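The Stisari sofa: layout, grooves and headrests

July 4, 2018

The sitting room at Carnegie has been arranged in its present form long enough for me to write up how it performs. The main item is the Stisari, a long cream leather sofa, bought used from a dealer in Wusley. The floor is a grey carpet with a plank-like stripe. There is also a cream armchair against the wall, which is not part of a set and was not bought to match.

An earlier post dealt with getting the sofa up the stairs. I won't repeat that. These notes cover position, cleaning and the headrests, which were the subject of most of the messages I had afterwards.

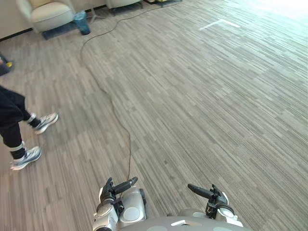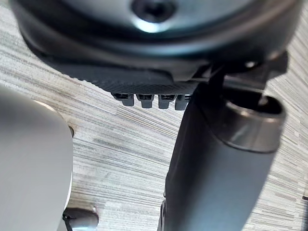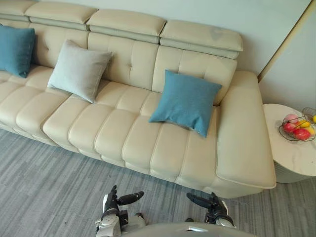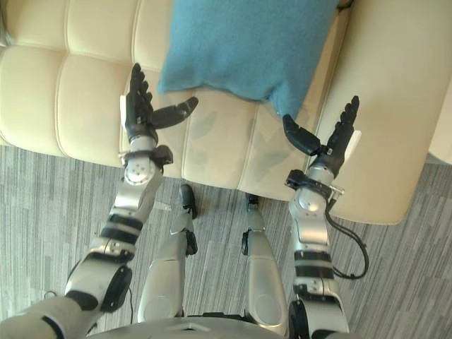 Position on the floor

The carpet was down before the sofa arrived, and its stripe sets a direction for the whole room whether you want one or not. It is made up of taupe, light grey and darker grey bands, close enough in tone to pass for plain carpet from the doorway. Once a long straight edge is put down near it, the stripe becomes quite noticeable, and any error in alignment shows up as a wedge.

I spent an evening correcting this. The method was to measure from the wall to the front corner at each end of the sofa and adjust until the two readings agreed. Measuring to the backrest gave poor results, as the leather there is padded and the tape sinks into it by a different amount each time. The front edge is also padded, and it is stepped, so I measured to the base instead.

The clear depth of carpet in front of the sofa is now 152 cm. I had drawn it with less than that and regretted it within a few days. With the shorter distance two people could not pass each other without one of them sitting down. The space came from moving the armchair back to the wall, where it is slightly too far away for quiet conversation but otherwise does no harm.

Heavy furniture dents this carpet. The marks from the first position are still faintly there. Steaming them through a damp cloth and lifting the pile with a blunt comb removed most of the depth, and I expect the rest will go with ordinary vacuuming. If you are still deciding on a position, put offcuts of hardboard under the feet until you have decided.

Grooves and tufting

The backrest is divided into square tufted panels by stitched channels, both vertical and horizontal. The seat is made up of rounded bolsters with a stitched groove between each and the next. All of these collect dust. A flat leather sofa can be wiped in a few minutes. The Stisari takes 70 minutes if it is done properly, and I have not found a way of shortening that without leaving grey lines in the stitching.

The order matters more than the products. I work from the top down, beginning with the headrests, then the backrest panels, then the seat, and the armrest last. Dry dust comes out first, using the soft brush on the vacuum at low suction. The bare nozzle will go further into the grooves, but it has a moulded edge that can mark the leather, and I no longer use it on anything cream.

For the channels themselves I use a dry make-up brush, the wide sort sold for powder. It is soft, it holds its shape and it fits the groove. A toothbrush fits as well but is too stiff around the buttons. Draw the brush along the groove towards the vacuum and the dust goes straight in.

After that comes a cloth wrung out in lukewarm water. For the places where hands rest I use Gromen leather soap, which came with the sofa in a half-used bottle. It is mild and has almost no smell. The label asks for a second cloth with clean water afterwards and this should be followed. On my first attempt I left it out, and the armrest stayed faintly tacky until the next clean.

Do not flood the buttons. Water runs down beside them and takes a long time to come back out. A corner of the cloth twisted to a point is enough.

The full clean is done every 4 weeks. In between, the seat grooves get the brush and nothing else gets anything.

Headrests

The headrests adjust individually, and each has a seam where it meets the tufted backrest below. They are the part I was most doubtful about when buying and have turned out to be the most useful. With them raised, I can read for an hour without propping anything behind my neck. With them down, the back of the sofa looks tidier and the window sill behind is easier to reach.

When one is pushed down quickly the leather can fold into the seam instead of rolling over it, and if it stays like that overnight there is a crease in the morning. I now lower each one with both hands and run a thumb along the seam afterwards. Creases that had already formed have softened with use but not disappeared.

They do not all move with the same resistance. One at the well-used end is looser and tends to settle slightly forward of where it is put. I looked at the hinge with a torch and could see no damage. It may simply be worn. The dealer suggested tightening a bolt from behind, which would mean pulling the sofa out and aligning it again, and I have decided that the tilt is tolerable.

Cushions

There are three throw cushions, two teal and one light grey. The fabric of the teal ones has a slight texture and grips the leather reasonably well. All of them slide eventually. The seat is deep, and anyone under average height needs something behind the lower back, so the cushions get moved a good deal and rarely end the day where they began it.

I had concerns about teal dye transferring to cream leather. Before letting the cushions stay I rubbed a damp white cloth hard on one seam of each and looked for colour. There was none on either. I would still take them off the sofa if the covers were damp from washing, and I would repeat the test with any replacement, including one sold as the same colour.

The grey cushion is close to the leather in tone and does very little visually. It was kept for its filling, which is firmer. If I were buying again I would have the firm filling in all three and choose the covers separately.

The armrest

The right-hand armrest is wide and flat on top with a piped edge. People put cups on it. It will hold a cup, and I have measured nothing that says it shouldn't, but the top is padded and a full mug leans as soon as someone sits down next to it. A small tray with a weighted cloth underneath works better - it spreads the load and the cloth hangs over the side and stops it slipping. The cloth should be undyed, for the reason given under cushions.

The piping is the first place I would expect the finish to wear. It stands proud of the leather on each side and takes the friction from sleeves and from trouser legs when anyone perches there. I go over it with a barely damp cloth and leave the soap off unless there is a visible mark.

Outstanding items

The armchair needs felt under its feet before it is moved again. The faint dents in the carpet will get another round of steam. I also have 2 samples of leather conditioner to try on the underside of the front edge, where a change of colour would not be seen, and will leave them for the rest of July before looking at the result.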